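Section 6. Recording cloth pick-up trials, bedroom layout

Applies to the Nodow capture kit, Plindcombe study. Rev 4/18/18.

Read section 5 first (homing, e-stop check). Don't skip it.

6.1 Before you start

1. Bed against the wall, basket on the carpet next to the bed. Pillow stays on the bed - the policy was trained with it there.
2. Clear the cable loops off the floor where the hands will sweep. Same for the mat.
3. Wipe the wrist camera covers. Dry cloth only.
4. Start all streams from the one script. Streams started by hand drift and the trial gets thrown out.

CAUTION: Keep people out of reach of both arms once the drives are live.

6.2 Grip check

5. Run CLOTH_PINCH at the low force setting. Watch the wrist view.
6. Look for creases running out from the fingertip. No creases usually means no grip, only contact. Log it as TOUCH.
7. If the tip is on a seam or a hem, log SEAM. Don't re-grip to get a nicer one, this biases the set.
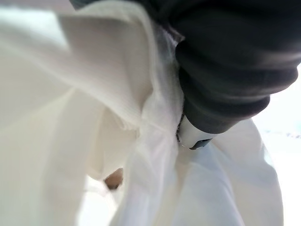 Fig. 6-1. Wrist view, fingertip on white cloth beside a stitched seam.

Note: ribbed knit and thin sheer cloth give very different force curves. Tag both if both are in view. The labeling tool takes more then one tag.

6.3 Head view

8. Set head pitch to the steep down preset. Basket, near edge of the bed and both hands must all be in view.
9. Check exposure on the carpet, not on the bedding. Bedding blows out first.
10. Save one still before every trial. File goes in /head/pre. 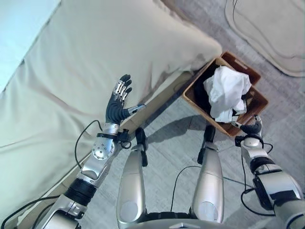
11. Left hand takes the bed side, right hand takes the basket side. Do not swap halfway through a block.
12. Hold the start pose until the logger prints READY. Moving early costs you the baseline and the whole trial has to be redone.

Note: shadows from the arms confuse the segmentation. Moving the lamp helps a bit. Closing the blind helps more.

6.4 Open hand pose

13. Send HAND_OPEN. Fingers spaced, thumb opposite. Wait for joint readings to settle.
14. Sleeve must not ride down over the finger linkages. Drives off before you touch it.
15. Zero the tactile channels now, with nothing between the fingers. Zeroing on cloth ruins the block and you wont see it till analysis.
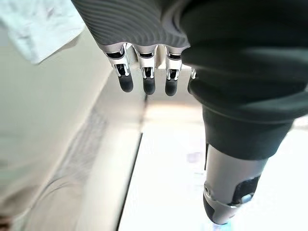 16. Approach at speed 19 or lower. Higher speeds push the cloth away ahead of the tips.
17. Close, lift, hold, release. Mark the outcome by hand: LIFT, SLIP, TOUCH or SEAM.

6.5 What you should get

A full set is 3,000 trials. First set at Plindcombe kept 1,114 after cleanup - most losses were bad zeroing and late streams. On the kept trials the wrist + tactile model called slip right 69 percent of the time. Head view alone did worse. Expect your numbers to move with the fabric mix, so report the mix.

CAUTION: don't pool sets recorded with different sleeve types. Still checking this one.

Related items
Shimada force logger: wiring and first run
Section 5: Homing and e-stop check
Section 7: Labeling slip events
Pretonham fabric set, tag list
Known issues, March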